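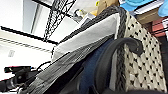 The Magsi Card Reader for Home Banking

If you sign in to your bank from a laptop, you'll love how little there is to learn with the Magsi. Slide your card in, type your PIN, and it shows a one-time code to enter on the login page. It runs without Wi-Fi or a phone signal, so it's great for cabins and basements!

The screen is big, the keys have a proper click, and the whole thing weighs 130 grams with its batteries in. Lena Chmielewska on our support desk has used hers for five years and is still on the second set – pretty good for something she picks up every morning.

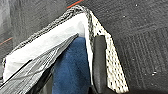 Codes stay on the screen for three minutes, plenty of time if you type slowly, and the backlight can be left on or off. To change it, hold the Menu key until the light blinks, then press OK.

Check that your bank accepts reader codes before you order. Some 264 banks and credit unions are on our list so far, and Igor Mazurek adds new ones every Saturday.

In the box: reader, two AAA batteries, soft sleeve, quick start card
Colors: slate or white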